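Grisow Street rental — walk-through checklist, with comments

For: Tadhg Horgan, Kanini Mollel
Building: Grisow Street, the brick one, all floors plus basement
Marks: OK / FIX / LOOK AGAIN. Comments go right under the item. Keep them short, add your initials.

Bring: flashlight, outlet tester, step stool, tape, spare 9-volts, master keys. The Mbwambo key ring, not the old one — the old one has no basement key on it.

OUTSIDE AND FRONT ENTRY

Street number readable from the curb — OK

Front steps, no loose treads — FIX
Second step from the top rocks. Mortar gone on the left side. Called the mason, left message. TH

Handrail solid, both sides — OK on right, FIX on left
Left one wiggles at the bottom bracket. New anchor, not just a longer screw please. KM

Front door closes and latches by itself — FIX
Closer is out of fluid or whatever is in there. Slams when it's windy, doesn't latch when it isn't. TH

Intercom rings every apartment — LOOK AGAIN
Rings 2 fine. Rear apartment on top says hers works maybe half the time. Didn't fail while we stood there. KM

Porch light on a sensor — OK

Mailboxes lock — OK
One has no name on it. Tenant's choice, leave it.

Permit card and emergency number posted in lobby — FIX
Number on the card is the old management company. Needs ours. Kanini is printing one.

HALLS AND STAIRS

Nothing stored on the landings — FIX
Stroller, two bikes, bag of salt. Talked to everybody, stroller can go under the stairs if the door to the meter closet still opens all the way. Checked, it does. TH

Stair lights, every one — OK
Replaced the bulb on the top landing while we were up there.

Emergency light comes on with the test button — FIX
Middle landing, dead. Top landing good for as long as I held the button. KM

Fire doors not propped — OK when we came through
Wedge on the floor behind the one on the second floor though. Took it. TH

Hall smoke alarms, tested one at a time — OK
All loud. Date on the back checked, good for now.

Window on the landing opens and stays open — FIX
Opens. Does not stay. Sash cord.

BASEMENT AND HEAT

Boiler area clear — FIX
Paint cans and a mattress right next to it. Mattress has got to go this week, nobody claims it. TH

Boiler comes on when called from the hall thermostat — OK
Took a minute. Skindetti tech says thats normal on this one.

Service tag current — OK
Tag is on the pipe, signed. Invoice was $865, Kanini has it, goes in the heat folder and not the plumbing folder.

Oil gauge — LOOK AGAIN
Gauge sticks. Tap it, then read it. Do not go by the first reading. Delivery people know to call me before it gets low but somebody has to look. TH

Fill pipe capped and vent clear outside — OK

Carbon monoxide alarm in basement — OK
New battery put in anyway.

Pipe insulation — FIX
Gap by the bulkhead, cold air comes right in on it. Foam sleeve plus tape. Do before next winter, better do now.

Shutoffs tagged — FIX
Main is tagged. The other valves aren't. If it's the middle of the night and I'm not there you would be guessing. Tags are in my truck. TH

Electric panels labeled, covers on — OK except rear
Rear panel label says "kitchen" on three breakers. Went and flipped them, one is really the bathroom. Relabeled in marker. KM

Bulkhead door locks — OK

Signs of mice — LOOK AGAIN
Old droppings behind the oil tank. Swept it up so we can tell if there's new.

INSIDE THE APARTMENTS

Give notice first, in writing, and a text. Knock even if they said go ahead. Shoes wiped.

Smoke alarm in or outside each bedroom — FIX in one
Front apartment, alarm was in a drawer. Goes off when they cook. Moved it farther from the stove and put it back up with them watching, they're fine with it. KM

Carbon monoxide alarm each level — OK

Heat in every room — LOOK AGAIN
Rear bedroom on top is cool compared to the rest. Radiator warm at one end only. Bled it, got some air out, want to feel it again next visit. Tenant has a space heater in there. Asked her to keep it off the rug and plugged straight to the wall, no strip. TH

Windows lock, no broken glass — FIX
Cracked pane, kitchen, second floor. Taped. Glass ordered.

Storm windows down and seated — OK mostly
Middle one in the front room is off its track. Ten minutes with two people.

Outlets near water trip and reset — FIX
Bathroom, first floor rear, trips, won't reset. Off till the electrician comes. Told the tenant, put tape over it.

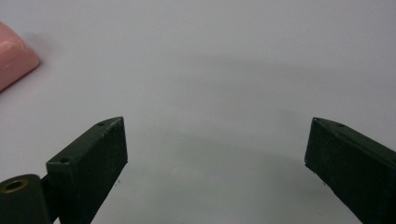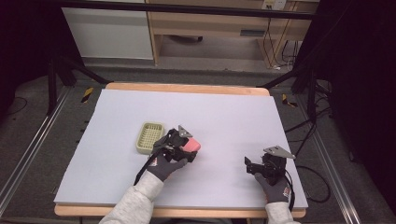 Page last changed: April, 4:40 p.m. (TH, added apartment comments)

Hot water reaches the tap, not scalding — OK
Tank set where it was last time. Leave it.

Under kitchen sink — FIX
Slow drip at the trap, second floor. Hand tightened, put a bowl under. Needs a washer. TH

Toilet solid on the floor — OK

Bathroom fan pulls — LOOK AGAIN
Makes noise, doesnt hold a square of tissue. Could be the duct. Needs someone on the roof side.

Stove, all burners light — OK
Anti-tip bracket missing on one. Ordered.

Ceiling stains — LOOK AGAIN
Brown ring in the top front room, size of a dinner plate. Tenant says it's old and hasn't grown. Drew a pencil line around it. If it crosses the line we call the roofer, don't wait for me. KM

Peeling paint — FIX
Window sill, rear, top. Old building, so no dry sanding and no scraping it yourself! Goes to the licensed guy. Kids visit in that apartment.

Two ways out, neither blocked — FIX
Back door in the first floor front has a dresser across half of it. They moved it while we were there. Check again.

BACK STAIRS AND YARD

Rear stairs, treads and rails — LOOK AGAIN
Wood soft at the bottom by the downspout. Stuck a screwdriver in it, goes in farther than I like. Carpenter quoted 2,000 for the lower run, want a second number. TH

Downspout sends water away from the building — FIX
See above, same problem. Elbow is missing.

Trash barrels with lids — OK
One lid cracked. Fine.

Fence gate opens from inside with no key — OK

Light over the rear door — FIX
Out. Not the bulb, tried two.

PAPERWORK

Heat bill paid up — OK
Confirmed with the oil company by phone. After what went on with the last owner people ask about this every time, so write it down every time.

Water bill — OK

Tax bill — OK
Receipt in folder.

Insurance certificate — LOOK AGAIN
Fovier sent one with the wrong unit count. Asked for a new one. KM

Smoke and CO certificate — due at next turnover

Tenant request slips, all answered — FIX
Found some from winter in the lobby box with no note on them. Went through them all, called everybody back. From now on slip gets a date and initials the day it comes out of the box.

COMMENTS

Kanini: Can we put the heat items first next time. By the time we get to the basement we're rushing and that's the part people actualy call about.

Tadhg: Fine with me. Start in the basement, work up, finish outside. Will move it when I redo the page.

Kanini: Electrician wants to know, is it the one outlet or does he look at the rear light too. I said both. Also the emergency light on the middle landing.

Tadhg: All three, one visit. Ask what he charges to come out, last one wanted 100 just to park.

Kanini: Top rear called about the radiator again. Warmer than before but still uneven. She'd like somebody from Skindetti and not us. I think she's right.

Tadhg: OK, call them. Have them look at the oil gauge same trip.

Kanini: Mattress is still there.

Tadhg: Taking it tomorrow, need a hand on the bulkhead steps. Bring gloves.

Kanini: First floor front asked if the inspection goes on their record or anything. Told them no, it's on us to fix, not on them. Maybe put that in the notice letter.

Tadhg: Good idea. Put it near the top, plain words. And the phone number, the new one.

STILL OPEN

Front steps — mason to call back
Left handrail, bottom bracket
Door closer
Emergency light, middle landing
Outlet, first floor rear bath — stays off
Rear door light
Glass, second floor kitchen
Radiator, top rear
Sill paint, top rear — licensed contractor only
Lower back stairs, second quote
Downspout elbow
Valve tags (mine, TH)
New certificate from Fovier

Cross it off on the sheet in the basement too, not only on here.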